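Trevden is looking for a part-time research assistant to work on its study of household water and hygiene after disease outbreaks. The job runs from January and is open to current or recent master's students in development studies, public health or a related field.

You will code interview transcripts, keep the reading list up to date and help prepare two short papers for our partners at Harahap. Most of the work can be done from home - we meet in person one Saturday a month.

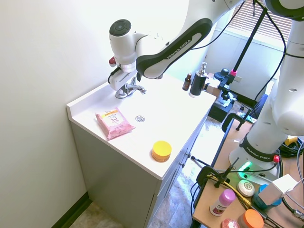
## What we ask for

- Good written English; a second language is welcome
- Some experience with qualitative data
- 2 references, one of them academic

Word limit for the writing sample: 2000 words. Work in progress is fine.

## How to apply

Send a CV and the writing sample to Aitana Escobar at the Trevden office. Interviews are with her and Bülent Tokgöz and last 30 minutes. Please tell us if you need a call outside office hours.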